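Robotics & Automation | Local Tech | Pravemport

9 January 2020
By the Noltden news desk

I spent most of a working day at Bideo watching a robot arm deal with spoons, and I'd go back tomorrow if they'd have me.

Bideo, for anyone who hasn't been following along, is the robotics outfit over on the Noltden side of Pravemport. They've started a new round of data gathering for a project called Halonen, and they let me come in and sit next to the people doing it. The short version of the news is that Halonen now has 700 recorded examples in the bag, all of them made by a person guiding the arm through a job from start to finish, and the plan is to keep adding to that pile through February. The longer version involves a lot of silverware.

What they want out of Halonen is a system that can pick up ordinary stuff from a table and put it where it belongs, without someone having written out the moves for each item. You don't tell it "lower the hand, close the fingers, lift." You show it. A person takes the controls, does the task, and the computer keeps a record of what the cameras saw and how the arm moved. Then the person does it again with everything in a different spot. And again! The software goes through all of it later and tries to work out what to do when it gets a table it has never seen.

I'd read about this kind of thing before, but I had pictured something a lot faster. A single spoon pickup takes a while when you're doing it through a machine. The operator I sat beside was very good (she does this most days) and she still slowed way down for the last inch every time. She told me the approach is the part the system learns the most from, so she tries not to rush it or wiggle around. If she changes her mind halfway down, she throws out the take and starts over.

Spoons are a great test, by the way. I asked why they hadn't gone with blocks or balls or something easy, and I got a whole speech. A spoon is skinny, it lies almost flat, and it's shiny enough that a camera can get confused about where the edge is. If it's resting bowl up it rocks one way when you touch it, and bowl down it rocks another. They've also gone out of their way to mix up the set. There are gold-toned ones and purple ones and one with a wooden handle that looks like it came from somebody's nicer kitchen. 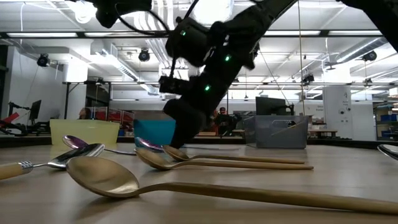 The team works in batches of 30. For each batch they pick a set of objects and a goal, and the operator runs through it 30 times with the layout shuffled in between. The shuffling is done by hand, and there's more of an art to it than I expected. Leave people to their own habits and they'll put things down in the same tidy rows over and over, with the handles all pointing toward them. The software picks up on that, and then it gets thrown the first time a spoon is turned the other way. So the person resetting the table gets a printed card with a rough layout on it and has to follow it, even if it looks silly. I got to do the resetting for part of a batch. I put two spoons too close together on my second try and was told, very kindly, to leave them that way, because that happens in real kitchens too.

I asked about mistakes. I figured they'd want only perfect runs, and for the most part they do, but there's a separate pile for what they call recoveries. Say the fingers close and the spoon slides out. If the operator backs off, lines up again and gets it, that goes in the recovery pile with a note on it. The idea is that the system should know what to do when things go a little wrong, and it can't learn that from watching someone who never misses. Of the 700 takes so far, 300 are spoon takes, and I'm told the recoveries in there have been some of the most useful ones. They haven't put a number on how useful yet. I pushed a bit and got a shrug, so I'll leave it at that.

The notes were the part that surprised me. Every take gets a short line of text typed in by the operator right after it ends, saying in everyday words what the job was. "Pick up the purple spoon." "Move the gold spoon to the left." They try to phrase it a few different ways so the system doesn't get hung up on one wording. There was a long and pretty heated discussion while I was there over whether a person would say "gold spoon" or "the gold one," and they ended up using both. I voted for "the gold one," for the record.

It isn't all table settings, either. Halonen has six kinds of task on its list right now, and one of them is bins. I thought that sounded dull until I sat down and watched a few of those takes on the screen. When you're looking from the arm's own point of view, a bin full of odds and ends is a real mess. Clear plastic is a pain, for one thing. A crinkly bag throws light all over the place and the shape of it changes if you so much as nudge it. Then something long and stiff is lying across the top, and you've got to decide whether to go for that first or work around it. A person does that without thinking. The operator told me she had to slow herself down and think about why she was reaching for one thing before another, and that she's become very annoying to empty a dishwasher with.

They record from more than one viewpoint, and the close-up one rides along with the hand. It sees the fingers and whatever is between them, which is handy for the last little bit of a grasp, and it also swings around a lot, so you get a good deal of blur whenever the arm is moving quickly. I asked if the blur was a problem. The answer was that the system is going to have to put up with blur when it's working on its own, so it might as well get used to it now. They do ask operators to pause for a beat before closing the fingers, so there's at least one sharp look at the object in each take. 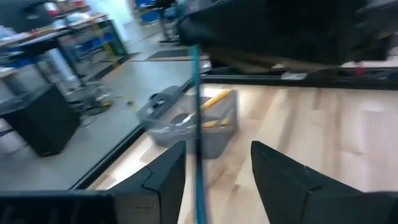

A gray bin on the work surface, seen beyond the gripper fingers by the arm's own camera.

Watching that feed for a long stretch made me a tiny bit seasick, I'll admit. The operators say you get over it in a couple of shifts. They swap out often anyway, partly to rest their hands and partly to get some variety into the data. Two people will grab the same spoon in two different ways, one by the neck and one out toward the end of the handle, and the project wants both. There was a plan early on to teach everybody one "right" grip, and it got dropped when the first test system could only pick things up if they were sitting exactly so.

About that test system. I did ask to see it run, of course! I was told no, not yet, and I think that's fair enough. The first version was trained on a small slice of the spoon takes just to check that the recording setup was working and that the camera pictures lined up with the arm's movements in time. They found a small delay in one of the feeds that way, fixed it, and went back and marked the older takes so the training software knows to shift them. It cost them most of a week and they sounded pretty cheerful about it, mostly because it came up before they had thousands of takes to sort through.

The next proper training run is set for February, once the bin takes have caught up with the spoon takes. Bideo says it will hold back a few layouts and a few objects that never appear in the recordings, and test on those. I asked which objects and they wouldn't tell me, though a soup ladle got mentioned and then very quickly un-mentioned.

A few people have written in to this page wanting to know if the project is hiring. The answer I got is that they'll be taking on part-time operators for the spring, no robotics background needed. They'd like people with patience and steady hands, and they run a half-day tryout where you learn the controls and do one full batch. I had a go myself at the end of the day. My first spoon took four tries, and the one after that I got in one, very slowly, with my shoulders up around my ears. Neither take is going into the data set (I asked, and there was a polite silence). Still, I can see how a person could get hooked on it. You start noticing how you pick up everything. I stood in my kitchen that night with a teaspoon for way longer than I needed to.

Details on the operator tryouts will go up on Bideo's own notice board at the Noltden entrance when the dates are fixed, and I'll add them to this page too. If you have questions you want me to take back to the Halonen team before the February run, send them in through the usual contact form and I'll bring the list along.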